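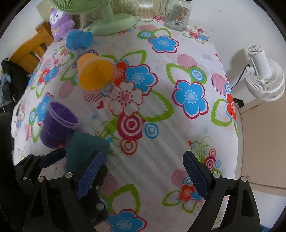 We moved to Brorcombe in July and I still had one box marked KITCHEN MISC that I kept stepping over in the hall. I finally opened it after lunch. It held the plastic cups, a bag of birthday candles, 3 can openers and the manual for a blender we gave away before the move.

The cups are the ones we bought at Quartey when the kids were small. Each is a different color, so there was never a fight over whose was whose, or at least it was a shorter fight. Blue was always the first one asked for. Purple was mine by default. They went on every camping trip to Omwood and they have been used for paint water, bath toys, seeds and one loose tooth.

I put the white flowered tablecloth on before I started sorting. It was my aunt's and it is too nice for this kind of job, but the table here has a rough top and I didn't want to drag things across it. The cloth goes in the wash anyway.

My rule for this move is that anything we haven't used since the last place has to earn its shelf. The new kitchen has 4 cupboards and one of them has the water heater in it. Glasses got the shelf over the sink. Mugs are on hooks. That left the low cupboard by the back door for plastic, and I wanted the cups nested in one stack so they take up the space of one.

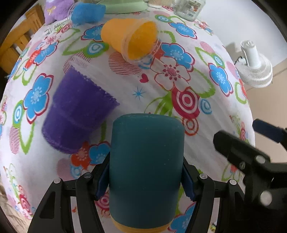 Yara Nasrallah wrote to me after my last post that stacking plastic cups is a mistake, that hers stuck together over one summer and she had to run hot water over them to get them apart. She keeps them on their sides in a shallow basket and says the kids can reach in and grab one without pulling the whole lot down.

I tried the basket idea with one I already had. It fits the low cupboard with a little room at the front, so I'm going with that for now. If it turns into a place where batteries and rubber bands collect, I'll go back to the stack.

The candles went in the drawer with the matches. I kept one can opener. The other two are in the donation bag for the Vistidton shop, along with a colander and some lids that don't match anything. The box is flat and out by the recycling.

Next is the hall closet.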